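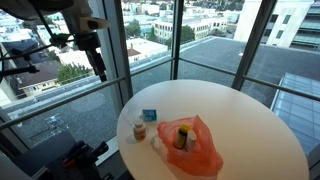 3.2 Where the medicines stand between purchase and cupboard

Figure 2. Medicines on a round white table beside the windows. Two bottles stand in an open plastic bag; a pill bottle and a small light-blue box are outside it.

In the first part of the study we asked the households of Driswood where they keep their medicines. Most of them named a closed place, such as a bathroom cabinet or a kitchen drawer. During the home visits, which started in October, we found that this answer was correct but not complete. Between the pharmacy and the cupboard there is often a middle place, and in 29 homes this middle place was a table. We call it the resting surface, following the use of the word in the Markanell survey of kitchen storage.

Figure 2 shows a typical state of a resting surface. The bag is open and its folds are spread on the table, but the amber bottle with the yellow cap and the smaller white bottle are still standing in it. The other two packages stand on the table itself. We describe this state as half unpacked. It was more common in our notes than the fully packed bag, and several households told us that it can last for some days. The bag then works as a kind of tray. It keeps the bottles together, and it can be lifted in one movement when the table is needed for a meal.

Two points should be considered here. The first is light. A table near large windows receives much more daylight than a drawer, and the leaflets of many medicines ask the user to protect them from light. Coloured bottles give a part of this protection, but a thin bag which is folded down covers only the lower half of what stands in it. The second point is the separation of packages. When one item leaves the bag and another remains, the household can no longer check by one look if the whole purchase is present. In 22 homes at least one item was later searched for in the wrong room.

We did not find that the size of the home had an influence on this habit. In the Femmont flats, where the kitchens are small, the window sill took the role of the table. In the larger houses on the Kubíček estate the hall shelf was also used. The questionnaire, which was sent to 300 addresses, did not include the resting surface among its possible answers, and we suggest to add it in future work.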